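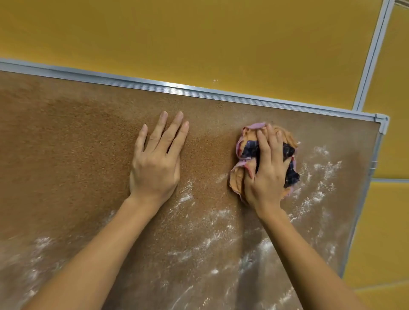
Do I need experience with feral cats to foster for Sisay?
Most of our current fosters had never met a feral before they started, so what we ask for is a spare room with a door that closes, a bit of patience, and a free evening for the intro session.

Hi! I'm Orla Egan and I run the foster side of Sisay Cat Rescue. We're looking for new foster homes for the coming kitten season, and also for one part-time foster coordinator (paid!) to work alongside me. Both are below, so scroll down if you're only here for the job.

First, a little background. We trap, neuter and return community cats in Hever and out along the Jurkholm road, and we pull the kittens young enough to be socialized. Last year 367 kittens came through foster homes. That's a lot of tiny litter boxes. The season starts up at the end of February and I'd love to have new people trained and stocked before the first litters show up, which is always earlier than I think it'll be.

FOSTER HOMES

We have three kinds of fostering going on, and you can tell us which you'd like:

Bottle babies. Feeding every few hours, including at 3 in the morning. Please only pick this one if your job and your housemates can take it. We do hands-on training first and you'll have my cell number.

Socializing. Usually kittens from five to nine weeks, hissing like little kettles the first night and (most of them) climbing up your sweater by the second week. You sit on the floor, you read out loud, you bribe them with chicken baby food. This is my favorite and it's where we're shortest on homes.

Recovery. Adult cats after surgery or dental work, usually two weeks or less.

We pay for food, litter, meds and all vet visits at our partner clinic, and we lend you a crate, a heating pad and a scale. You need to be 21, live within 37 miles of Hever, and have your own pets up to date on shots. Renters, we'll need a note from your landlord. Kids in the house are fine for socializing and recovery, just not for bottle babies.

Could you keep one? Yes, fosters get first pick, as long as you tell me before the adoption listing goes up. I have kept 2 myself and I'm not sorry.

FOSTER COORDINATOR, PART TIME

This is a new position, 20 hours a week, mostly from home with one afternoon at the clinic. You'd match litters to homes, book spay and neuter slots, keep records straight in Vovalia (our database, you'll learn it, it's clunky but it has 2,887 cats in it and we're not moving them) and answer texts from worried people. You'd report to Ans De Smet, our director. I handle training and home checks, and we'd cover for each other on vacations.

I'd love someone who's calm on the phone, writes things down, and can drive a van with a yowling cat in the back. Spanish is a big plus. Vet tech or shelter background is great but please don't let the lack of it stop you.

To apply for either one, fill in the form at the front desk or on our website. For the job, add a resume and a few lines about an animal you've looked after, any species. I read all of them, usually after 9 p.m., so don't worry if my reply comes in late!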